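4. Recording a telephone threat and starting an evacuation

Section 4 applies to Ultatum consoles installed in places of worship, community halls and other buildings open to the public. It covers the threat call form, the evacuation command and the return-to-building procedure. Wiring of sounders and door contacts is covered in Section 2. User accounts are covered in Section 3.

CAUTION: Ultatum does not contact the police. The emergency call must be made by a person, on a separate telephone line.

CAUTION: Do not use the fire alarm test mode to practice any procedure in Section 4. Use Drill mode (see 4.6).

4.1 Before first use

Complete these steps with the installer present.

1. Log in to the console with an Administrator account.
2. Open Setup > Sites and check that the site name and street address are correct. Both are printed at the top of every threat call form.
3. Open Setup > Zones. Each zone must have a name that staff use in speech. "Prayer hall, upper" is acceptable. "Z-04B" is not.
4. Enter the maximum occupancy of each zone. The site total is calculated and cannot be edited. In the Salem sample configuration supplied on the memory card, the site total is 1,730.
5. Open Setup > Assembly Points. Enter a primary point and an alternate point. The console rejects an assembly point closer than 100 yards to any zone boundary.
6. Open Setup > Contacts and enter at least two persons for the Duty Lead role.
7. Press Save. Wait for the message "Site record stored."

Note: The 100-yard limit is a software check only. Police may require a greater distance, and their instruction takes priority. To store a greater default, change the value in Setup > Assembly Points > Minimum.

4.2 Handling the call

The threat call form opens on any handset station when the red key is held for two seconds. Audio recording starts at the same time if the Rillden line adapter is fitted and enabled.

1. Hold the red key. Do not hang up, even if the caller does.
2. Let the caller speak. Type the words as spoken into field A. The field accepts 500 characters. Further text continues automatically in field B.
3. Ask the questions shown on the screen, in order: where, when, what kind, what it looks like, why. If the caller does not answer, press Skip.
4. Mark any background sounds in the check list (traffic, voices, music, machinery, none).
5. Press Send to Duty Lead. The form stays open and can still be edited.

If the caller ends the call before step 3, go directly to step 5 and complete the remaining fields from memory.

Note: Recording of calls is restricted in some states. The recording function is shipped disabled. The site operator is responsible for confirming local rules before enabling it.

4.3 Threats received by email or letter

Email and letters are entered on form type 2.

1. Select New > Written.
2. For email, forward the original message as an attachment to the site's intake address. Do not copy and paste the text, as the header information is lost.
3. For a letter, put it down and do not handle it again. Enter the location where it was left and the names of all persons who touched it.
4. Press Send to Duty Lead.

Do not delete the original email from the mailbox.

4.4 Starting an evacuation

Only a Duty Lead or Administrator can issue the evacuation command.

1. Open the active form and press Evacuate.
2. Select All Zones or mark individual zones.
3. Select the assembly point. If the threat mentions a vehicle, the parking area or the street outside, select the alternate point.
4. Enter the PIN and press Confirm within 10 seconds. If the time runs out, the command is canceled and the PIN must be entered again.
5. Check that each selected zone changes from white to amber. A zone that stays white has not received the command and must be cleared by voice.

CAUTION: Do not use handheld radios or cell phones near an unidentified object. Move away first.

As zones are cleared, wardens report to the Duty Lead, who presses Clear next to the zone name. The color changes from amber to green. Green means that the warden has reported the zone empty of people. It does not mean that the zone has been searched.

Zone doors on electric strikes are released when the evacuation command is issued. They do not relock until the command is closed. Doors with mechanical locks are not affected.

4.5 Handover and return to the building

1. Press Handover on the active form. The console prints a one-page sheet with the site address, the caller's words, zone status and the time of each command.
2. Give the sheet to the officer in charge. Enter the officer's name and the time.
3. Do not press Close until the officer has released the building.
4. After release, press Close, then enter the PIN. Doors return to their normal schedule and zones return to white.
5. Announce the return at the assembly point. Ultatum has no return tone.

A closed form is locked. Corrections can be added as a note but the original text cannot be changed. Forms are kept until an Administrator exports and removes them.

Note: If a second threat is received while a form is open, start a new form. Do not add the second call to the first form. The two forms can be linked afterward with Form > Link.

4.6 Drill mode

Drill mode runs the full sequence in 4.2 through 4.5 with a blue border on every screen. Sounders operate. Door strikes do not release unless Include Doors is selected.

1. Open Tools > Drill and press Start.
2. Hold the red key on the station to be tested.
3. Work through the procedure.
4. Press End Drill. The console prints a time log.

Drekberg recommends a drill at least twice a year, one of them in December or before another period of high attendance. Tell the monitoring company in advance if sounders are linked to an outside line.

4.7 Messages

"No Duty Lead reachable": neither contact has acknowledged. An Administrator can issue the command.

"PIN locked": three wrong entries. Wait one minute or use a second account.

"Zone not responding": check the zone module fuse (see 2.8). Clear the zone by voice.

"Printer offline": the handover sheet is stored and can be shown on screen with Form > View.

Section 4 revised 2020-06-23. Text: Hye-jin Joo. Technical check: Othmane Bennani. 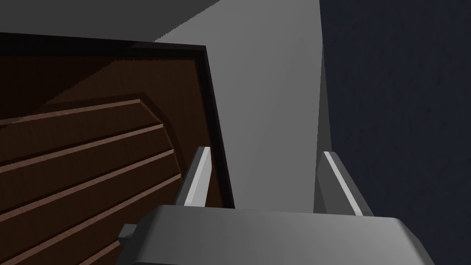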